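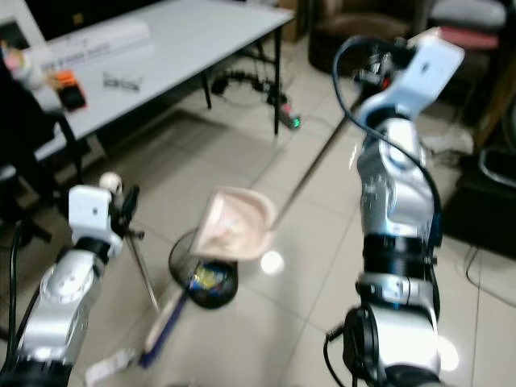 Sweeping is the chore they'll crack last, according to one reader of our spring newsletter, who runs a café and reckons a kid with a dustpan will beat any machine for years yet. The floor is the easy part, she wrote. Getting the pan over the bin and everything into it, that's where she'd put her money on the kid.

We'd love to find out, and we're looking for people to help us do it!

Pimura is calling for participants in the Skarkia chore trials, running through September at our Sanach workshop. The question is a plain one: can machines do everyday household and shop-floor jobs yet, and if they can, would you put up with the way they do them? Two arms, a broom, a dustpan, a wastebasket - it's a lovely hard problem, and we want it judged by people who clean up for a living or do it at home every day.

We have 18 places. Each session lasts 57 minutes. You'll do a short round of chores yourself (sweeping, emptying the pan, picking up paper, wiping a bench), then watch the arms have a go at the same ones and mark both rounds on our score sheet. Be as tough as you like. Almost 315 scored rounds came out of our last trials, and the harshest comments were the ones we learned most from.

You don't need any technical background. Café and shop staff, cleaners, parents, retirees and uni students are all very welcome. You do need to be 18 or over, happy to be on your feet for a bit, and wearing closed shoes. Tell us beforehand if bending or kneeling is a bother and we'll organise a scoring-only spot.

Participants receive a $134 grocery voucher, paid even if you leave early. Tea and biscuits too.

To put your name down, fill in the form at the Baldursdóttir Building front desk or on the Skarkia page by 8 September 2021. Tell us which chore you hate most - we read every answer.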